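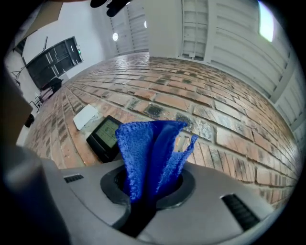
Rapport d'avancement, nettoyage et remise en état du sol en briques de la salle Peeters
À l'attention de la fondation Turness
Rédigé par Nathalie Koster

Bonjour à toutes et à tous,

Je vous avais promis un point d'étape en janvier et le voilà, un peu plus long que prévu (vous me connaissez !). On est à peu près au milieu du chantier. Le mur du fond et ses abords avancent bien, le milieu de la salle beaucoup moins, et j'ai une question d'argent à vous poser à la fin, donc ne sautez pas les dernières lignes.

Où en est le sol

Pour celles et ceux qui n'ont pas encore mis les pieds dans la salle : c'est un sol en briques rouges et orangées, posées en longues rangées avec des joints gris, et il date de la construction du bâtiment, en 1925. Il a tout vu passer, des vélos, des fêtes, un atelier de poterie, et au moins deux fuites de chaudière dont on m'a parlé avec des mines de conspirateurs. Les briques sont usées mais solides. J'en ai tapoté un bon nombre avec le manche d'un maillet en bois pour écouter si elles sonnaient creux, et je n'en ai trouvé que très peu qui bougent, toutes dans le passage vers le couloir.

Les soucis sont surtout en surface. Il y a des taches foncées, nettement plus marquées vers le milieu, des restes de mortier gris qui débordent sur les briques, et puis ces petites marques pâles, crayeuses, qui agacent tout le monde. Pour les marques pâles, je penche pour des efflorescences, autrement dit des sels qui remontent avec l'humidité. J'avoue que j'étais partie sur une vieille éclaboussure de peinture et que j'ai perdu une matinée à gratter avec une spatule avant de changer d'avis.

La méthode, version courte

J'avais écrit dans le dossier de départ qu'on passerait toute la salle à la monobrosse. J'ai changé d'avis après l'essai dans le coin de la porte vitrée : la machine va vite, mais elle mouille énormément, et les joints les plus fatigués commençaient à se vider. On travaille donc à la main, par petites zones. Brossage à sec d'abord, aspiration, puis lavage au savon Bralano très dilué, et essuyage immédiat à la microfibre. Les grandes microfibres bleu roi, les bien pelucheuses, sont de loin les meilleures ! Elles boivent l'eau sans laisser de fils dans les joints, alors que les vieux torchons de coton s'accrochaient partout et qu'on passait plus de temps à enlever les peluches qu'à laver.

Petite leçon apprise à mes dépens : il faut les laver sans adoucissant. Un lot entier est passé avec le linge de la cuisine et elles n'absorbaient plus rien, elles poussaient l'eau devant elles comme une raclette. J'ai tout relavé deux fois à chaud et elles sont revenues à la vie. Depuis, elles ont leur propre sac, avec une étiquette énorme.

Pour les débords de mortier, on fait au burin plat et à petits coups, en gardant l'outil presque couché. C'est lent. C'est aussi le travail que tout le monde réclame, allez comprendre, je crois que c'est très satisfaisant de voir sauter une croûte grise et de retrouver l'orange dessous.

Ce qui résiste

Le milieu de la salle, donc. Les taches foncées y sont larges et je pense qu'il y a plusieurs couches d'histoires différentes : du gras, sans doute une ancienne cire, peut-être du goudron par endroits. Le savon les éclaircit à peine. J'ai testé la terre de Sommières en cataplasme sur une brique bien sale, laissée toute une nuit sous un film, et le résultat m'a plutôt encouragée : la brique est plus claire que ses voisines, sans auréole autour. Sur une autre, à deux pas, rien du tout. J'aimerais faire encore 3 essais, sur des taches d'aspect différent, avant de décider quoi que ce soit pour l'ensemble.

On m'a proposé un décapant de chez Groltow, assez costaud. Je ne suis pas très chaude. Le commercial était charmant, mais il n'a pas su me dire comment le produit se comportait sur une brique poreuse de cet âge, et je préfère un sol un peu taché à un sol brûlé. Si quelqu'un chez vous a un avis ou connaît un restaurateur qui l'a déjà utilisé, je prends volontiers !

L'humidité

Je relève le taux matin et soir, toujours aux mêmes endroits, et je note tout dans un tableau que je peux vous envoyer. Le côté du mur blanc est le plus humide, surtout après les grosses pluies, et ça redescend au bout de quelques jours si on aère. Du coup j'ai demandé aux groupes qui utilisent la salle de laisser le passage d'air ouvert en partant. Ils le font... souvent. Tant que les chiffres jouent au yoyo, je ne veux pas entendre parler de produit de finition, parce qu'on enfermerait l'eau dessous et les marques blanches reviendraient de plus belle.

J'ai aussi vérifié que les seaux, les brosses et tout notre bazar restent loin de la porte à carreaux et ne gênent pas la sortie. On range à chaque fin de séance dans le placard du couloir. La porte elle-même n'est pas dans le budget, mais ses montants noirs ont pris pas mal de poussière pendant le brossage et je les ai nettoyés au passage.

Les sous

À ce jour, j'ai dépensé 2251 euros. Le plus gros poste est la location de l'aspirateur à eau, qui m'a coûté plus cher que dans le devis parce que je l'ai gardé plus longtemps. Viennent ensuite le savon et les brosses, puis les microfibres et les genouillères (achetées en urgence, j'avais complètement oublié les genoux des gens dans le dossier, mille excuses). J'ai économisé sur la monobrosse, rendue tout de suite, et le loueur a été assez gentil pour ne facturer que la demi-journée. Tous les tickets sont scannés et classés, il ne manque que celui de la quincaillerie, que je vais redemander.

Pour finir, il me faudrait presque 2000 euros. La deuxième tranche de votre subvention couvre le rejointoiement, mais pas les cataplasmes si on les étend à tout le milieu de la salle : la terre de Sommières au kilo, ça va, en grande quantité ça grimpe vite. Ma question est donc la suivante : est-ce que je peux basculer sur cette ligne l'argent prévu pour la cire de finition ? On n'en aura pas besoin avant l'été au mieux, et je ne suis même plus certaine d'en vouloir. Il me faudrait un accord écrit de votre part, un simple mail suffit.

La suite

Je termine la bande le long du mur, puis je lance les essais au milieu, avec des photos avant et après prises à la même heure pour que la lumière ne nous raconte pas de bêtises. Ensuite on recale les briques qui bougent vers le couloir et on refait les joints abîmés à la chaux. Je garde les séances du matin, on y voit bien mieux les taches.

Si vous voulez passer, venez avant dix heures, avec des chaussures qui ne craignent rien. Il y a du café.

Bien à vous,
Nathalie Koster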